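Brick sorting, September – pictures from the bench

Posted by Mesfin Yilma

Quick page because people keep asking what we do all day and I keep sending the same three pictures by email. Now they're here. Will fix the layout when I get time, so probably never.

Short version. We're collecting examples for the sorting policy. Two arms, a bunch of toy bricks, a person driving the arms by hand. Each run gets saved as one episode: camera views, joint positions, gripper open or closed, a line of text saying what the task was. Then the whole pile goes into training and we find out what we forgot to record.

Project name is Hesanach. The software that writes the episodes is Gatden, some of you used the old one. Same thing but it doesn't drop the wrist streams anymore. Mostly.

Where we are: 366 episodes recorded, 186 kept. Yes that is a lot thrown away. Reasons at the bottom.

1. The main view

Both arms, plaid walls, trays at the back. Red and blue bricks in the black tray, one color per side, yellow in the yellow bin. The bricks on the floor between the grippers still need a home. There's an orange one in with the yellows – orange is its own argument, see further down. 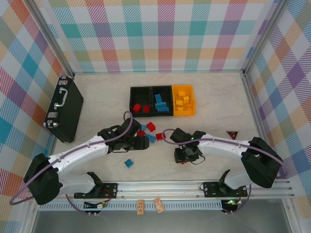
Đào wants it noted that color is the easy part, and that if the policy only ever learns "red goes with red" we could have done the job with a color threshold and gone home early. The thing worth recording, according to Đào, is how a person picks which brick to go for first, and which arm to send, and that never shows up if operators are told to follow an order.

Fair. So the rule since Friday is: no order. Pick whatever you'd pick. The only instructions on the operator sheet now are

Start with both grippers open.
One brick per grasp, no scooping.
Don't hand a brick from one arm to the other unless the task line says handover.
If you miss, try again, keep recording. Do not stop the episode.
Say out loud when you're done so whoever is at the keyboard can end it.

The misses matter. First batch had almost none in it because everyone hit stop and started over when they fumbled. Clean looking data, and the policy trained on it had no clue what to do after a bad grasp. It just closed on air and carried the air over to the tray. Very confident about it too.

So now a fumble with a recovery is a good episode. Fumble and give up is not.

2. From the wrist

What the policy gets up close. Yellow printed fingers at the bottom, a yellow brick right at the opening, an orange one farther out, blues and reds bunched up at the left. Far bricks are smeared, near one is pretty sharp. Glare across the middle of the table.
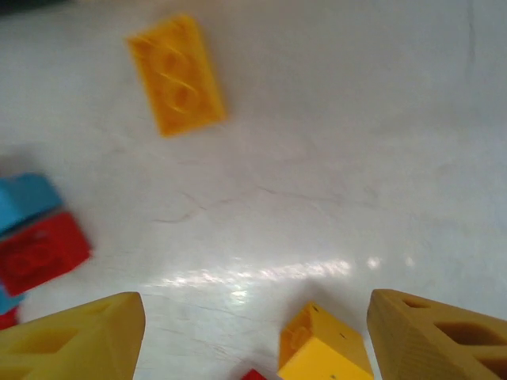 We argued for a while over whether to throw out blurry wrist frames. Decided no. The arm is going to move at run time, the policy will see blur then, it should see blur now. What we did do is ask operators to slow down for the last bit before closing the fingers. Not stop, just slow. Helped more than any filter we wrote.

Glare is another one. I was all set to hang a sheet over the lamps, and Holum (the other half of the team, same task, different building) left theirs alone and their numbers came out no worse than ours. So the lamps stay. If anything we should be moving them between sessions so the bright patch isn't always in the same spot. Adding that to the list.

Orange: operators were splitting on it. Half put orange with yellow, half left it on the table as "not one of ours". Both are reasonable, and together they're useless, because the same view leads to two different answers and the model lands in the middle and hovers. We went back and relabeled. Orange goes with yellow unless the task line says otherwise. Anything recorded before that where orange got left behind is in a seperate folder, not deleted. Might be handy later for a "leave it" task.

Task lines, while I'm on it. Please stop typing "sort bricks". There are 2 hundred-ish ways to say this task and we have had one of them over and over. "Put the red ones away", "clear the blue bricks first", "yellow bricks to the yellow tray", whatever, just vary it and make sure it's true of what you then do. A wrong line is worse than a boring one.

3. More bricks on the floor

Looser layout, reds, blues and yellows in the middle, one red off on its own under the right forearm. Left gripper over the black tray, right one by the yellow. I like this kind of spread. The stray ones make you choose an arm. 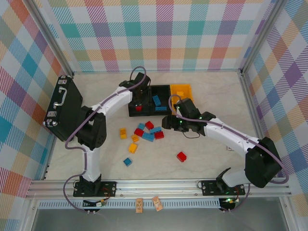
Why so many got tossed

Biggest one by far: clocks. For most of one afternoon the wrist video ran late against the joint log. You can't see it just watching the video, it all looks fine, then you plot gripper position over it and the fingers close before they get to the brick. All of those went.

Next: operator bumped the overhead view and kept going. Small shift, but halfway through an episode it's no good to us.

Then the usual. Ended too early with the last brick still in the gripper. Task line about blue, operator does red. Long dead stretches where someone was talking and the arms sat there. Those last ones can be trimmed so I've been saving some of them by hand, slow work.

If you're coming in to drive

Sessions are 4 blocks with a break after each. Don't skip the break, you get sloppy and you won't notice but the plots do. First block is warmup and doesn't count unless it's good.

Mix the bricks yourself before each episode. Really mix them. We looked at start layouts last week and everybody has a favorite, mine is apparently a sort of half circle on the left. Drop them from a cup if you have to.

Use both arms. There's a strong lean toward the right one in everything so far and the policy has picked that up nicely, it'll reach all the way across for a brick the left arm is practically touching.

Next up is handovers, then tipping bricks right side up before they go in the tray. More pictures when theres something to show.

– Mesfin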